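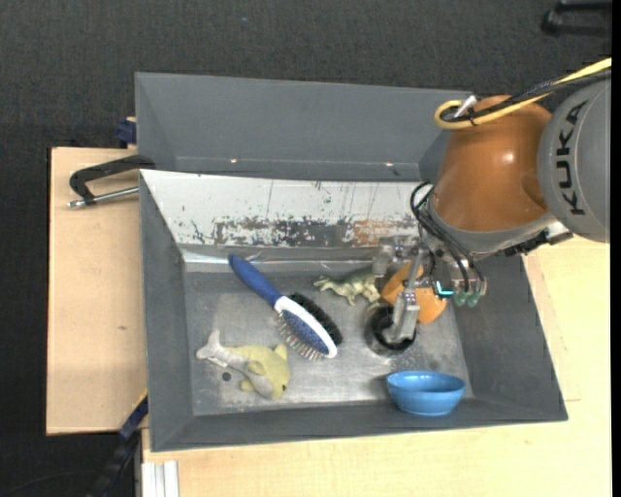 KUKA arm over the near bin, open day at Celtcombe

Home Forums Shop Talk Robots and Automation Events

Celtcombe open day – who else went?

Started by gearlash_ben, 19 March 2025

gearlash_ben wrote:

So I finally made it to the Celtcombe open day after missing it two years running, and I've been wanting to talk about it with people who won't glaze over. Parking was awful. Coffee was fine. The bin picking cell was the best thing there by a mile and I stood at it way too long.

My picture's at the top. Inside the bin you've got a toy dinosaur, a grooming brush with bristles on one side and metal pins on the other, a plush dolphin or shark (I'm going with shark), a black cup and a blue bowl. I love that they went with junk drawer stuff. Every other booth I've seen at these things picks identical white boxes all day and calls it AI.

They ran it in 21 minute sessions with a break in between, and I stayed for two of them. The guy running the cell was Hadi Khasawneh, and he was great – answered everything, didn't read off a card, and told us flat out when he didn't know. He said they were at 2177 picks for the month, and he was pretty open that a pick and a GOOD pick are different columns on his spreadsheet.

Anybody else go? I want to hear what you thought of the Van Wijk talk too, I missed the first half.

palletqueen wrote:

I was there! Probably standing right behind you. I was in the green jacket, complaining about my feet.

I liked the cell but I'm going to be the grump here. We run two palletizers at work and if I showed my boss that thing he'd ask me what it's for. It's slow. I timed a few in my head and a person would have had the bin cleared before the arm was done thinking about the brush. I get that it's research. But the sign out front said "ready for your floor" and it just isn't.

gearlash_ben wrote:

Ha, I think I remember the jacket.

Fair on the sign. I don't think Hadi wrote it, he made a face when somebody read it out loud. But slow on what, though? Your palletizers know what's coming down the line. This has to look at a stuffed animal and a bowl and come up with a grip for each.

palletqueen wrote:

Sure, and that's cool, I said I liked it. I'm only saying who's buying it. I have never once had to pick a shark at work.

mtolliver71 wrote:

Returns. That's who's buying it. I spent four years in a returns warehouse and I promise you the totes look exactly like that bin. Brush, toy, cup, somebody's half a Halloween costume. We had people on that line in every shift and turnover was brutal.

What gripper was on it? I can see metal fingers but I can't tell much from here. Looks like one of them is down in the cup.

gearlash_ben wrote:

Yeah, the long one in front has its tip in the opening of the cup. I didn't write down the make and I don't want to guess. Hadi talked about fingers vs. suction for a good ten minutes and the short version was that plush and bristles make suction miserable. He said they'd tried a Murnent vacuum head in September and gave up on it after a couple of weeks.

cold_solder wrote:

I disagree with that pretty strongly. We've used the Murnent head on soft goods and it's fine if you pick the right cup and give it enough flow. People put the stock cups on, it drops two teddy bears, and they write off suction for life. I wasn't at the open day so maybe he had more detail than that, but "we tried it for two weeks" isn't a test.

mtolliver71 wrote:

On fabric with a tight weave, I'd go along with you. On a brush? Where are you sealing, the handle?

cold_solder wrote:

The handle, yeah. Or the back of the head on the ones that have a back. OK, the double-sided one is a pain, I'll give you that.

wrenwright wrote:

Can I say how happy I was to see clamps?? Bins clamped on a wood tabletop, paint on that panel at the back chipped to heck, floor of the bin all scuffed up. I teach shop and my students think real automation is all glass and white plastic. I put this picture up on the projector before I even had my coat off and one kid said "that looks like OUR bench" and I about cried.

Also the cable loop on top of the wrist, the yellow one. We spent a whole class period on dress packs and strain relief last month and nobody cared until they saw it on a KUKA.

palletqueen wrote:

OK that's adorable and I take back some of my grumping.

Not all of it. Did either of you see the Brarkis booth? They had a conveyor tracking demo next to the stairs and it was FAST. Way fewer people watching it, too. I guess it doesn't have a dinosaur.

gearlash_ben wrote:

I walked past it twice and never stopped, which I'm kicking myself over now. Was it the one with the loud compressor?

palletqueen wrote:

That's the one. You couldn't hear a word the lady was saying but the machine spoke for itself.

cold_solder wrote:

How was the crowd overall? I skipped because last time it was mostly people collecting tote bags.

wrenwright wrote:

Busy. They announced 1687 through the door by lunch and I believe it, the line for sandwiches went around the corner. I brought some 71 students on two buses, so a decent chunk of the tote bag problem was us. Sorry.

mtolliver71 wrote:

Did Hadi say what happens when it misses? On our line the miss rate was never what killed us, it was how long somebody took to walk over and clear it.

gearlash_ben wrote:

I asked him almost exactly that. He said it tries again from a different angle, and after three tries it skips that item and goes on to the next one, and whatever's left at the end gets taken out by hand. He didn't have a number for how often. I have his email, so I'll ask and post what he says. If you've got other questions for him put them in here by the weekend and I'll send them all at once.

cold_solder wrote:

Ask him which cups he had on the Murnent.

Last updated 2 days ago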